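Can I keep tomatoes from splitting when I am away for some days?

**Dolleck**, posted 31 May 2020

Hello to all. I hope this is the right section, I did not find a better one.

I grow tomatoes in large pots on a balcony that faces south. Last year the plants looked healthy and had plenty of fruit, but when the tomatoes became almost red, the skin opened. Some had long cracks from the stem down to the side, and others had small circles near the top. It was mostly after I came back from visiting my mother, when I watered everything very well. I was away for up to 7 days each time. 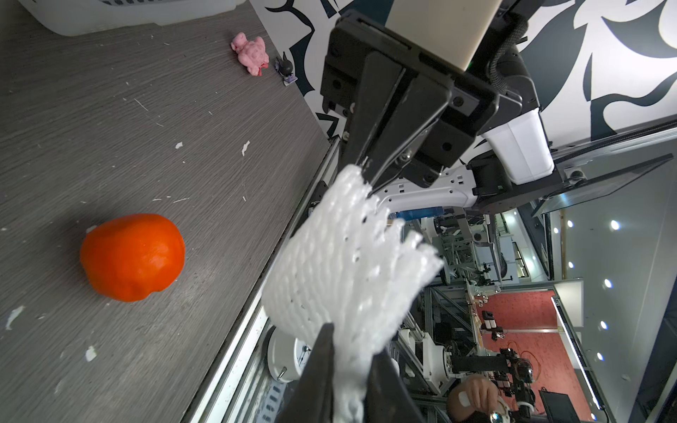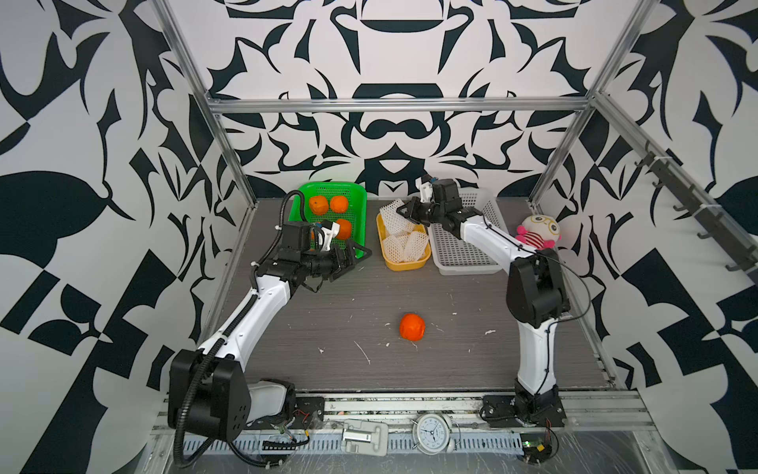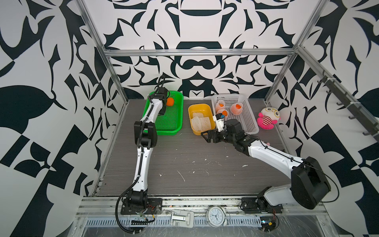
Fitzsimmons already wrote to me under my older post that cracks are nearly always a matter of water and that I should stop blaming the variety. I believe this, but I would like to understand it better before the new fruit is big. I have 2 kinds this year, one small cherry type and one large type for slicing. The large one cracked the most. The pots hold 27 liters each, with normal potting soil and a little compost on top. I water in the evening with a can.

My wishes are these: to know how much water is correct, to know if I should pick the fruit earlier, and to know if a cracked tomato is still safe to eat. I threw away many of them and I felt bad about it. Thank you for your patience with my English.

---

**Brullura**

Your older reply was right. When the soil gets dry, the skin of the fruit becomes less elastic. Then you come home and give a lot of water at one time, the inside of the fruit grows quickly, and the skin can't follow. Heavy rain after a dry week does the same to people who grow in the ground, so it isn't only a problem of pots, but pots dry much faster.

What I would do in your place:

- Water in the morning, slowly, until a little comes out at the bottom. Wait ten minutes and check with a finger. If it is dry deeper down, give more.
- Put straw or shredded leaves on the soil, as thick as your hand is wide. Keep it a little away from the stem.
- Before you travel, pick everything that has begun to change color. It will finish on the kitchen counter and the taste is almost the same. Don't put it in the refrigerator.
- Ask a neighbor to come every second day. If this isn't possible, use a drip set with a timer. Test it for a few days while you are still at home. Mine had a loose connector the first time and one pot got nothing.

For the amount I can't give you one number. It depends on the wind, the size of the plant and how hot your wall becomes. A big plant in July may want water two times in one day.

The cracks from the stem down are the more serious ones, they go deep. The circles are often shallow and they close with a brown line like a scar. That fruit is fine, only not pretty.

About eating: if the crack is fresh and clean, cut around it and eat the tomato the same day, or cook it. If you see mold, or it smells sour, or there is liquid coming out, throw it away. I make sauce from the cracked ones every year.

---

**Sarero**

Some varieties crack more, whatever Fitzsimmons says. Look for "crack resistant" on the seed packet next time. The large slicing ones are the worst in my experience.

Also don't cut off too many leaves. I did this once because I read that the sun must reach the fruit, and I got cracks and also pale burned places on the shoulders.

---

**Dolleck**

Thank you both. I will move my watering to the morning and buy straw this week. The drip set I must think about, because my balcony has no tap and I would need one that works from a tank. If somebody has used such a tank for a full week with large pots, please write how many liters it needed. I have space for one of 52 liters behind the door, but not for a bigger one.

I didn't know that picking at the first color is allowed. My mother always left them until they were completely red, and she had no cracks, but she was also at home every day with the watering can.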